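Notes from the forecourt: what's coming our way this winter

Hello again, and welcome to the November letter. The kettle has been on more or less constantly here at Dramani Motors, partly on account of the cold and partly because so many of you have been popping in to ask about the new Plemero. I promised a few people I would write down everything I know so far, so make yourself comfortable, as I do tend to go on a bit once I get started on cars.

The Plemero is the new small family car from Flirport, and it takes over from the old Manerden, which a great many of you have owned and loved and, in one or two cases, driven until the doors stopped matching. The Manerden was a lovely honest thing. It had big windows, a boot with a proper square opening, and knobs you could turn with gloves on. I was a little worried when I heard it was going, and I don't mind saying so.

Well, I have now spent the best part of a morning with the new one, out along the bypass and back through the lanes by the reservoir, and I came home a good deal happier than I set off. It is a touch longer than the Manerden and sits slightly lower, but getting in and out is still easy on the knees (mine are a fair test). The seats are firmer than you might expect and I thought I would grumble about them, but by the time I got back I had stopped noticing them, and I count that as praise for a seat.

Petrol or hybrid?

This is the question I am asked most. The Plemero comes with a plain petrol engine or as a hybrid, and the hybrid costs more to buy. If most of your driving is school, shops and the station, with a lot of stopping and starting, I would look hard at the hybrid. It creeps along in traffic very quietly and it was a pleasure in the queue at the level crossing, where I sat for what felt like half my life. If you do long steady runs up the motorway every week, the petrol one is perfectly happy and you may never see the extra money back.

There is no diesel, before you ask! I know some of you tow, and I am sorry about that. The hybrid will pull a small trailer to the tip without any fuss, but I wouldn't put a caravan behind it, and neither would Flirport. Do come and have a chat if towing matters to you and we'll see what else we have.

Inside, and the matter of the buttons

I am delighted to report that the heater still has its own controls. There is a screen, naturally, and it does the radio and the maps and your telephone, but you can warm your feet without looking at it. The lights and wipers are on stalks where you would expect them. The speed warning does chime at you, and you have to switch it off each time you start the car if you don't care for it. I found that tiresome for the first day and then got into the habit.

The boot is a little shallower than the Manerden's, though it goes further back. We managed a folded pushchair and the weekly shop, with a bag of compost on top. The rear seats fold down in two parts, and there is a hump where they meet the boot floor, so anything long and flat will rock a bit unless you put a blanket under it. There is no spare wheel as standard, only a can of sealant and a pump. You can order a spare, and if you live up one of our rougher tracks I would.

Ordering one

We have 4 cars promised to us in the first delivery, and two of those are already spoken for. After that it is a matter of joining the list. The deposit is £800, and you get it back in full if you change your mind before the car has been built. Flirport tell us to allow up to 50 days from order to handover on the petrol, with the hybrid taking longer, and I will ring you myself if that slips.

If you have a Manerden to part with, please bring it in before you advertise it anywhere. Tidy ones with a full service book are being asked for all the time, and we took one in last month that had gone again before we had finished washing it. Bring both keys if you can find them, and have a look in the door pockets while you're at it. We also have the Manerden demonstrator to sell, with only 3000 miles on it, in that dark blue that looks black until the sun comes out.
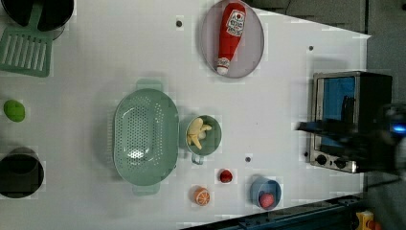
Getting your own car ready for the cold

Whatever you drive, a few minutes now will save you a miserable morning later on. Batteries are the thing that catches most people out. If yours turns over slowly when you first start up, have it tested, and we'll do that while you wait and won't charge you for it. Check your tyres when they are cold, and remember that the pressures drop as the weather does. Fill the washer bottle with the proper winter mix too. Plain water will freeze in the pipes, and washing-up liquid leaves a smear that shows up dreadfully against oncoming headlights.

Give the rubber seals round the doors a wipe and a dab of silicone so they don't stick, and keep a scraper inside the house as well as in the car (a scraper locked in a frozen car is a sad sight). If your wipers judder, the blades are past their best, and we fit most sizes at the counter.

The workshop is open from eight in the morning and the showroom from nine. We have changed the way the courtesy cars are booked, so do mention it when you ring and not when you arrive, or you may find yourself walking home in the drizzle. Test drives in the Plemero can be booked at the front desk. Please bring your licence, and bring whoever else will be driving it as well, as they always want a go once they're here.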